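Section 5. Cleaning and Care of the Vidalum Vanity Top

5.1 Before First Use

The countertop is shipped with a factory-applied sealer. The sealer must be allowed to cure after installation. Do not place items on the surface, and do not run water in the basin, until the installer has signed the Rodwood completion card.

1. Confirm that the bead of silicone between the countertop and the wall is continuous.
2. Remove the protective film, starting at the corner farthest from the basin.
3. Wipe the surface with a soft cloth dampened with clean water.
4. Dry the surface with a second cloth.

NOTE: Fine dust from cutting may remain at the faucet openings. Remove it with a vacuum fitted with a brush head. Do not use a scouring pad.

5.2 Routine Cleaning

1. Clear the countertop of all items.
2. Apply Pacheco Neutral Cleaner to a cloth. Do not spray the cleaner directly onto the surface.
3. Wipe in straight, overlapping strokes from the back edge to the front edge.
4. Rinse the cloth and wipe again to remove residue.
5. Dry the surface fully, including the area behind the faucet.

CAUTION: Vinegar, lemon juice, bathroom descalers and toilet bowl cleaners will etch polished marble. Etching is permanent and is not covered by the limited warranty.

CAUTION: Do not use bleach on or near the Flangate drain fitting. Bleach will damage the finish.

5.3 Resealing

Reseal the countertop each April. To determine whether resealing is needed sooner, place a teaspoon of water on the surface and leave it for 5 minutes. If the stone darkens beneath the water, reseal before further use. Allow the stone to dry overnight before applying sealer.

5.4 Items Kept on the Countertop

Toothpaste, mouthwash and hair products may mark the finish. Keep toothbrushes upright in a cup, and lift the cup each day to wipe beneath it. Metal cans should be stored in the cabinet, as their bases may leave rust rings.
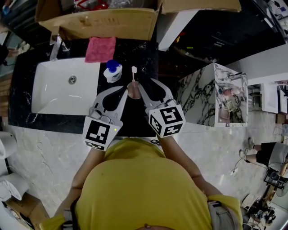

Figure 41. Toothbrush kept upright in a cup on a black marble countertop.

5.5 Service

Chips, cracks and loose fittings must be repaired by an approved installer. Write to Carter Chan, Customer Service, and include the serial number printed on the label inside the cabinet door. For replacement parts, see the list on page 59.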